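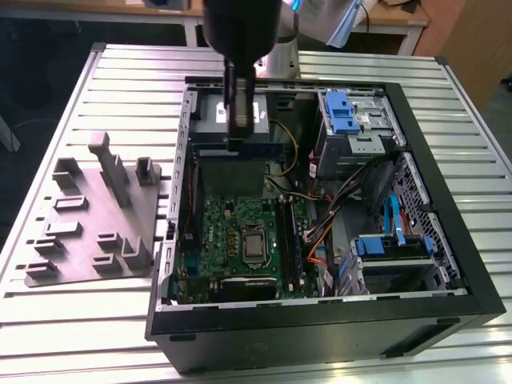 Applies to: desktop towers with two or four memory slots. Last revised in November by Donal Heffernan.

# Testing memory after an upgrade

A machine that boots with new memory can still have a bad module. Run the full test before the machine goes back to its user. Allow one evening for a small kit and a full night for a large one.

## Before you start

You need:

- a USB stick with the memory tester written to it
- the manual for the motherboard
- a label or a strip of tape for each module
- the test log sheet

Back up any open work. The tester does not write to the drives, but a bad module may already have damaged files that were saved while it was installed.

## Set the firmware to defaults

1. Enter the firmware setup and load the default settings.
2. Turn off any memory overclocking profile. The first pass is run at the standard speed.
3. Confirm that the total memory shown matches what you installed. If it is short, shut down, unplug the power cord and reseat the modules.
4. Set the USB stick as the first boot device, then save and exit.

Some older Arard boards hide the memory profile under the processor menu - check there if the memory page has no such entry.

## Run the first pass

Start the tester with its default set of patterns. Do not shorten the set. The last patterns are slow and catch faults that the early ones miss.

Note the start time on the log sheet. On the Dostance build we use for office machines, a single pass takes 65 minutes. Let it run to four passes. Any error, even one, is a fail.

Watch the temperature reading if the tester shows one. Memory above 50 °C at standard speed usually means poor airflow. Fix that first and start over.

## Find the bad module

If errors appear:

1. Shut down and unplug the power cord. Hold the power button for five seconds.
2. Remove all modules and label them A, B and so on.
3. Install module A alone in the slot the manual names for a single module.
4. Run one full pass and record the result.
5. Repeat with each module in the same slot.

A module that fails alone is replaced. If every module passes alone, test one known good module in each of the other slots. Errors that stay with a slot point to the board or the processor socket.

If all modules pass alone and all slots pass, the modules may not work together. Mixed kits do this often - use a matched pair.

## Second pass with the profile on

Turn the memory profile back on and run two more passes. If these fail and the first ones were clean, leave the profile off and write "standard speed only" on the log sheet.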